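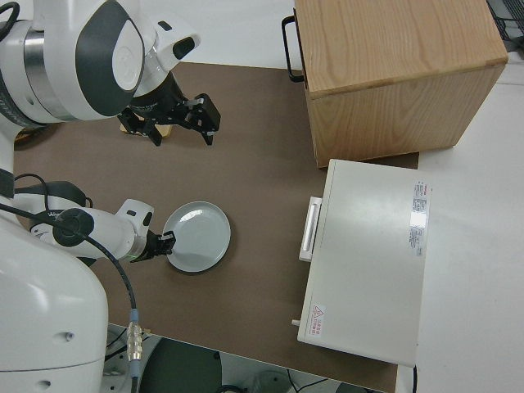 Osten side plate, gray-blue, on a brown tabletop.

The Osten is the smaller of the two round plates in the Hubmann everyday range. It has a raised rim, so sauce and crumbs stay put, and it lies flat on the table. The glaze has a light shine in the center.

Diameter is 13 cm at the base. Weight is 300 g. Sold singly or in a box of six. The box is plain cardboard with paper dividers and can go straight into recycling.

Use and care

Dishwasher safe on any normal program. Microwave safe up to two minutes at a time. Do not put it under a broiler or on a burner. Metal knives can leave gray marks on the glaze, and these come off with a mild cream cleaner and a soft cloth.

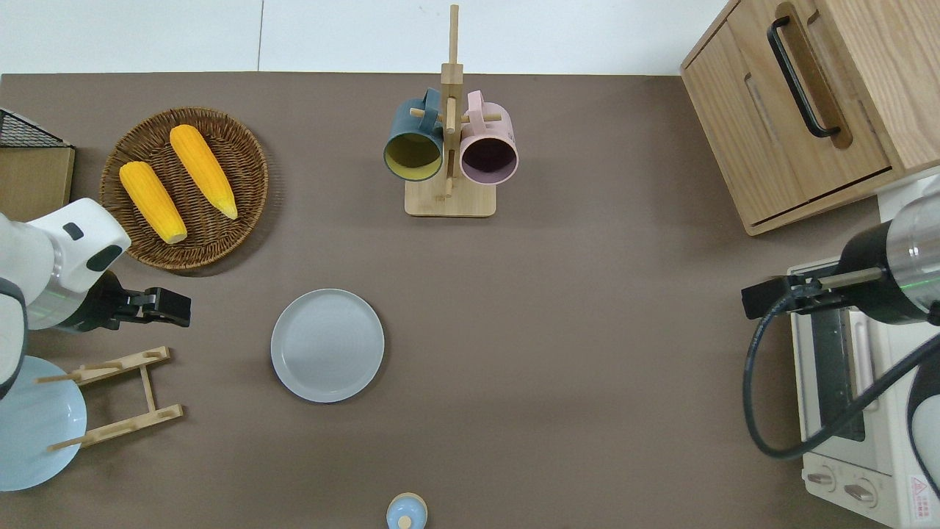
The Osten suits toast, cake, a side of vegetables or a child's lunch. For a full dinner, order the Sarstead, which has the same rim and comes in the same color. The two stack together, small on top. The matching bowl, the Brestano, is out of stock until February.

Color varies a little between firings. If you are adding to a set you already own, write the batch number from your old box in the order notes and we will match it if we can.

Orders leave the warehouse within 72 hours. Unused plates can be returned within 30 days.

Comments (3)

Trudy Dunstan
Bought two boxes. One plate arrived chipped and they sent another the same week. Color is grayer than I expected but I like it.

kitchen_mo
Does the bowl have the same rim?

pjr
Had mine a year, daily use. Knife marks do come off as described, takes some rubbing.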